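Flustport Community Board > House & Kitchen > Pre-rinsing: yes or no

drybasement
Settle something for my household. My father-in-law rinses every dish until it's clean enough to serve on, then puts it in the dishwasher, then runs the heavy cycle. I scrape and load. He has started re-rinsing the ones I've loaded. We are two adults with mortgages and we communicate through the position of a gravy boat. Who's right?

guangming_tan
You are. Scrape the bones and the rice off, leave the rest. Detergent has to have something to work on.

Merle366
Sorry, no. I've had three machines in this town and all of them left oatmeal on the bowls unless I rinsed. Flustport water is hard enough to chew. Advice from people with soft water is worth what I paid for it.

guangming_tan
I live on Yao Street, Merle. I have the same water you do. I also clean my filter.

Merle366
I clean my filter.

guangming_tan
When?

Merle366
October.

sinkside
Which October

potlid_7
Can we talk about loading, because I think that's drybasement's real problem. Most "it doesn't get clean" is bowls spooning each other. If the water can't hit it, you could rinse till spring and it'd still come out with a film. Plates facing the middle, bowls tilted, nothing tall in front of the detergent door.

drybasement
He loads plates in every slot, front to back, by size. It looks like a filing cabinet. I've been told my half looks like a yard sale.

Merle366
Every slot is what the slots are for.

potlid_7
Dinner plates, sure, if they're flat. Deep rims, skip one. Mine are the deep kind and they lean on each other like drunks at a bus stop.

guangming_tan
Agree with potlid on that. My brother Baoshan bought a Treteck with the adjustable tines, and he has adjusted them so many times that they now lie down on their own. He swears by it. He also rinses, so weigh that accordingly.

sinkside
I have a Dotura, 17 years old, sounds like a gravel truck, never rinsed a thing. Only trouble is chipped rims from people dropping plates in like they're mailing a letter. Hold it on edge and lower it. My whole contribution to this thread.

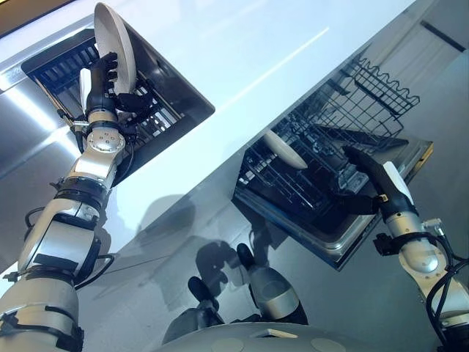
White plate on edge, black rack behind. Easy does it.

Merle366
Nice rack. Still rinse the plate.

potlid_7
Those tines are pretty close together. I'd be skipping slots in there with my rims.

sinkside
You'd skip slots in a parking garage.

drybasement
Update. I ran a test last night. Same lasagna, half the plates rinsed by him, half scraped by me, normal cycle. All clean. He says mine came out clean because his were in there setting an example.

guangming_tan
Run it again with only yours.

drybasement
He has declined to take part in further research. He did pull the filter out to prove a point, and whatever was in it has ended that conversation for both of us.

Merle366
So it was the filter.

guangming_tan
Merle.

Merle366
I'm going to go look at mine. Not because of you.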